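Search this site Enter keywords Go

Print this page | E-mail this page

SULLTHORPE COMMUNITY HALL ASSOCIATION
Minutes of the Regular Meeting, July

Present: Jacobus Hendricks (chair), Ilse Postma (secretary), and members as signed in the attendance book. A quorum was confirmed.

1. Call to order

The chair called the meeting to order at 7 p.m. on Friday. The agenda was adopted with one change: item 6, storage, was moved ahead of the report on the roof.

2. Minutes of the previous meeting

The minutes were approved as circulated, after correction of the spelling of "Fourie" in the paragraph on the parking lot.

3. Storage and lending of equipment

Ms. Postma reported on the lending shelf. Items are still being returned without a signature in the book, and two borrowers have been written to. She proposed that the lending period be set at 9 days for all items, including sports equipment, and that a borrower with an overdue item may not take out another. Mr. Hendricks asked whether schools should be given longer. Members felt that a single rule would be easier to apply.

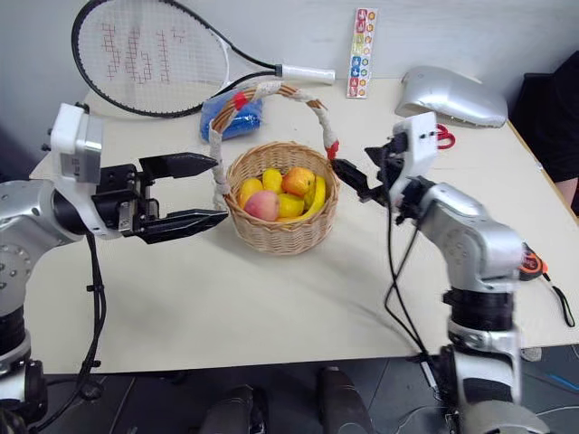 Basket on the table, July.

Moved by Ms. Postma and seconded that the lending period be 9 days. Carried, with one abstention.

4. Roof over the north entrance

The chair presented the quotation from Fourie for repair of the flashing and replacement of the gutter above the north entrance. The price is $1,000, to include removal of the old gutter. A second firm, Nernico, was invited to quote but has not replied. The chair noted that the leak has now reached the coat closet and that a further delay would put the work into the fall rental season.

Members asked whether the downspout was part of the price. The chair believed that it was – the wording of the quotation is unclear on this point – and undertook to obtain written confirmation before signing.

Moved and seconded that the quotation be accepted, subject to that confirmation. Carried.

5. Rental agreement

The draft agreement was discussed clause by clause. The following changes were agreed:

Clause 2: the deposit is to be returned within 7 days of the rental.
Clause 7: music is to end at 10 p.m., with the hall cleared by 11 p.m.
Clause 9: the wording on candles is to be replaced with a plain ban on open flame.
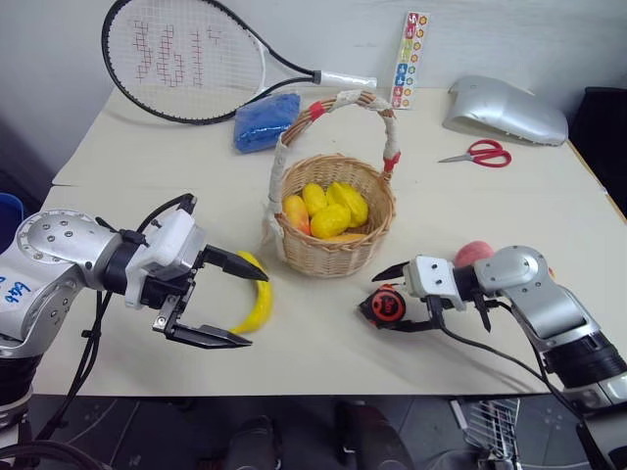

A revised draft will be sent to members ahead of the next meeting. Until it is adopted, the present agreement remains in force, and bookings already accepted will be honored on the old terms.

6. Correspondence

A letter was received from the Seta choir requesting use of the small room on weekday evenings. The secretary will reply with the current rates. A complaint regarding cars parked across the neighboring driveway was noted, and the chair will call on the resident.

7. Other business

The lock on the side door continues to stick. Mr. Hendricks will arrange for it to be looked at when the roof work is done.

8. Adjournment

There being no further business, the meeting was adjourned at 9 p.m.

Recorded by Ilse Postma, secretary

Print this page | E-mail this page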